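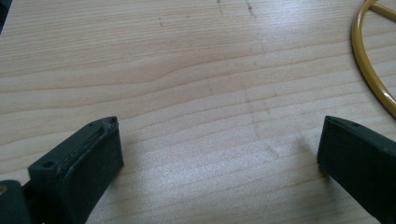 Caps, stands and the desk they live on: your questions answered

I get a lot of messages through the contact form and most of them come down to the same handful of things, so I've put them all on one page. If yours isn't covered, drop me a line and I'll add it. I'm Gheorghița, I write most of what you read on Kindlow, and yes, I own far too many hats.

How do I stop a baseball cap going flat on top?

Get it off the hook! Hooks are fine for a day or two but the crown folds in on itself where the hook pushes, and after a few weeks you've got a crease that won't shift. A wire stand holds the cap up from underneath and the fabric can settle by itself. If you haven't got a stand, a balled-up tea towel inside does a decent job, though it looks a bit daft on a desk.

Mine is already crumpled. Is it ruined?

Almost certainly not. Soft, unlined caps are meant to slouch a bit anyway. Hold it over a steaming kettle (mind your fingers), push the panels out from inside with your knuckles, then leave it on a stand overnight. I did this with a cap that had been at the bottom of a gym bag since September and it came up lovely. Go easy on the peak if it's an old one – some of them have cardboard inside and they don't like damp.

Which way round should the cap sit?
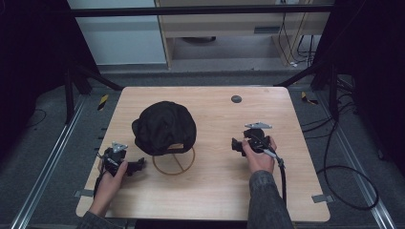

3 min read

Any way you like, really. If the cap is for show, have the peak facing you. I'd undo the adjustable strap by a notch or two before putting it on, as a strap done up tight pulls the back of the crown in and you end up with that pinched look. With a ring-based wire stand, check the ring is lying flat before you let go. A bent ring will rock, and a rocking stand walks itself towards the edge of the desk every time somebody shuts a drawer.

Do you recommend a particular stand?

I've used two. The Lelo is thin wire, weighs next to nothing and folds down for a drawer. The Zandalis is heavier and has a wider base, so it's the one I'd choose if you've got a cat. Neither of them sent me anything free, before you ask. The Lelo needed a bit of bending to sit straight and the Zandalis came with a sticker underneath that took me ages to peel off.

Will a wire stand scratch my desk?

It can, if you drag it. Lift it instead, and run a fingertip round the base when it's new to feel for rough bits where the wire joins. You can stick a few felt dots under the ring if you're worried. I gave up on mine because they collected fluff and then the fluff collected more fluff.

What's the round thing set into the desk top for?

Cables! It's called a grommet, and it's there so you can drop your lamp and charger leads through the wood and not have them dangling over the front. They come out for cleaning on most desks, and I'd have a look in there every so often because it's where all the dust goes to retire. Keep the stand a little way off it, too. One side of the ring perched on the rim makes the whole thing tilt.
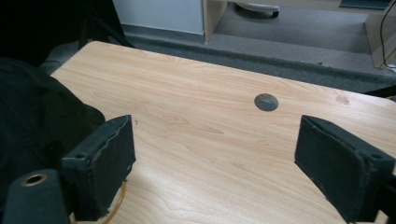 Can I keep more than one cap out?

Of course, but I'd stop at 3 or 4 on a normal-sized desk. After that you're working in a hat shop. The rest of mine go in a lidded box with the crowns nested inside each other, all facing the same way, heaviest at the bottom. A reader wrote in to say she has 118 caps and keeps them on a rail in the spare room, and I've thought about that rail a lot.

What do you clean the desk with?

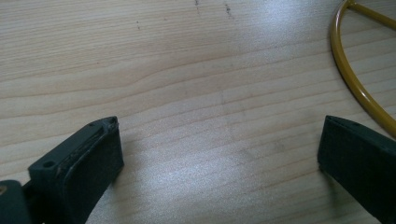

Lukewarm water with a tiny drop of washing-up liquid, on a cloth wrung out so hard it's barely damp, and then a dry cloth straight after. I do it in the direction of the grain, which on this top is easy enough to follow as the lines run long and wavy from one side to the other. Take your time with anything small and dark like those specks up towards the top: lift them with the corner of the cloth first, because if it's grit and you scrub, you've made yourself a scratch. Glare hides a lot, so crouch down and look across the surface before you decide you're done.

And marks that don't budge?

Try a pencil rubber, the white sort, very lightly. Next a dab of bicarb paste on a cotton bud, somewhere out of sight to begin with. I'd leave the cream cleaners alone on a satin finish. They leave a dull patch and then you'll be looking at the dull patch for years instead.

Can I wash the cap as well while I'm at it?

By hand, yes, in cool water. Black ones especially, as they fade along the seams in the machine and go that sad brownish colour. Dab the sweatband with an old toothbrush, rinse, press it in a towel and let it dry on the stand, with something under the ring to catch drips. Don't put it near a radiator.

Where did the Lodhi tray post go?

It's still up, it just moved to the storage section. It had 191 comments on it, mostly people arguing about pen pots, so do have a read if you've got a cuppa on the go.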